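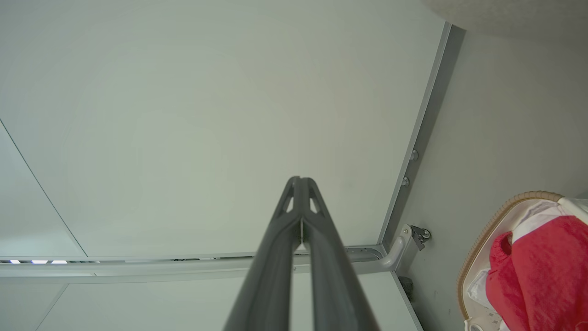
## Leinonen two-finger gripper, with the Gremden rule sheet

We bought the Leinonen for light handling work at Drirkulura and have used it for 400 hours. I am reviewing the gripper and the safety sheet from Gremden together, as they are sold as a set.

The fingers are long and taper to a narrow point, with small triangular cutouts near the tips. They suit cloth and paper well. On anything heavy and smooth I would choose wider pads.

The rule sheet is the better half of the purchase. It runs to 2 pages and can be read at the bench. The main rules:

- close the fingers before moving the arm between stations
- write down the grip force for each kind of item
- stop the arm fully before reaching in, even to pick up a dropped sock
- inspect the fingers every 3000 cycles

I do have one complaint. The sheet says to keep "a safe distance" from rails and walls but gives no figure. Konrad Cieślak set our own limit and we wrote it in by hand — the next edition should print one.

The set cost us 378 euros. Spare fingers are extra and took about two weeks to arrive. The Purnamness set is cheaper, but its rules are buried in the manual and our new starters did not find them.

Revised sheet due in October.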